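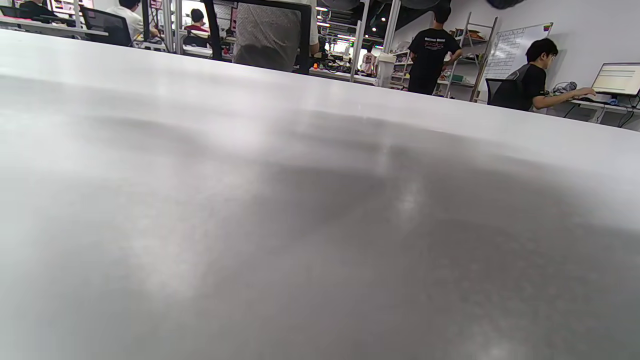 Dana Whitlow
Local Business Reporter

21 June 2024

If you work out at the Skuststead business park, you already know the lunch problem. There's a vending machine in most of the lobbies, there's a gas station with a hot dog roller, and there's whatever you remembered to pack that morning. Downtown Driston and all its sandwich counters sit on the other side of the highway, and by the time you've found your car, driven over, circled for parking and driven back, your hour is gone and you're eating soup at a red light. (I have done this. I don't recommend the soup.)

Well, good news! The city is going to run a lunch shuttle. The council approved it this week after a pretty short discussion, and the first bus is supposed to roll as soon as the stop signs are up and the drivers have their schedules.

The shuttle will loop between Skuststead and Ocampo Street in the middle of the day, Monday through Friday, with one stop along the way at the county offices. A round trip costs $3, and you can pay with cash, with a card, or with the same pass you use on the regular city buses. Kids under five ride free, though I'm not sure how many kids under five are commuting out of an office park.

It's a trial for now. The council signed off on 18 weeks, and then the transit department has to come back with rider numbers and ask for more money if it wants to keep going. So if you like the idea, you'd better get on the thing.

The push came from people who work out there. A petition started going around the buildings in February and ended up with 397 signatures, and I heard it got taped to a lot of break room refrigerators along the way. Sotix, the billing software company that takes up most of the north building, backed it early and has agreed to pay for the two new shelters. The company told the council in a letter that lunch was the most common gripe in its yearly staff survey, ahead of the parking lot drainage, and if you've ever stepped out of your car there after a storm you know that's saying something.

I talked to a few folks near the north building this week and the mood was mostly "finally." One woman told me she's been keeping a rice cooker under her desk and would be happy to take it home. A guy from one of the upstairs offices was less sold. He only gets half an hour, and he figures a bus ride both ways doesn't leave him much time to chew. That's a fair point, and one council member brought up the same thing. The ride is supposed to take nine minutes each way if the highway light cooperates -- and it does not always cooperate.

The Ocampo Street businesses are thrilled, as you'd expect. The noodle place on the corner is planning to open half an hour earlier, and the deli across from the bank is setting up a call-ahead shelf so people can grab a bag and hop back on. I'm told the bakery is thinking about bringing back the ham and cheese hand pies it dropped a couple of years ago. I am trying to stay neutral about this and failing.

There was some pushback. A couple of residents on the south end wanted to know why an office park gets a new route when their own evening bus got cut back. The transit department said the money for the shuttle comes out of a separate business district fund that can't be spent on regular service. That didn't seem to make anybody in the back row much happier, and I expect we'll hear more about it when the full transit budget comes up.

A food truck lot was also floated as a cheaper option. The lot they had in mind is 300 feet from the nearest water hookup, though, and the idea was shelved pretty quickly. The owner of the land says he's still open to it.

The shuttle schedule will be posted at the city website and on paper in the lobbies at Skuststead. The transit department is also taking comments on where exactly the Ocampo Street stop should go -- right now it's penciled in by the post office, but the deli would really, really like it moved down a block. Comment cards are at the front counter at city hall, and there's a drop box outside if you can't get there before closing.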